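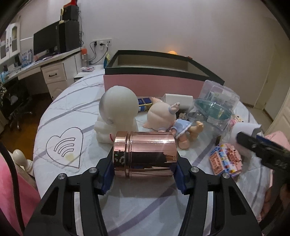
*The rose-gold canister over the striped bedspread, with the rest of the bed pile behind it.*

I've had my Odatora canister since November, and I'm finally ready to give it a proper write-up. Short version: I like it a lot, I'd buy it again, and I have a couple of gripes.

I got mine from Prornness, where it was sitting way down at the bottom of the gift section (I almost scrolled right past it!). I paid $34, plus shipping that seemed a bit steep for something this small. Dymphna Hanrahan had been raving about hers for months and I'd sort of tuned her out, so yes, Dymphna, you were right, you can stop texting me.

First off, the finish. It's SHINY. You can pretty much see the whole room in it, bedspread stripes and all, and if you like rose gold you're going to be thrilled. It also means every single fingerprint shows. I keep a glasses cloth in the drawer and give it a wipe whenever I walk by, and that does the trick, but if smudges drive you up the wall then look for something brushed instead.

I love the two raised ridges near the one end. They make it look like a real little object and less like a tube, and my thumb goes right to them. The engraving along the side is another story. It's tiny and dark, and with the lamp on in the evening I have to tilt the thing back and forth to read it. I'd have gone bigger, or skipped it.

I use mine for hair ties and bobby pins, which used to live loose all over my bed along with everything else I own. My other small stuff goes in a clear plastic box, and that's fine, you can see what you've got, but it's not exactly something you want to look at. The canister I leave out on purpose.

One warning: it rolls. Lay it on its side on anything hard and off it goes. Mine took a trip off my desk the first week and I spent ten minutes on the floor collecting pins with my bare hands. On a quilted bedspread it stays put pretty well, but I stand it upright now wherever it is.

I did look at the Dandirberg one too, which is $42 and comes in more colors. Ronaldo Buenaventura has it and let me mess around with it for an afternoon. It's heavier and I think the lid fits a little tighter, but the finish is duller and I just didn't get excited about it. If you're tossing yours in a bag every day, maybe spend the extra eight bucks. Mine stays home, so the pretty one won.

Four stars out of five. I'd give it the fifth if they'd put a little rubber ring on it.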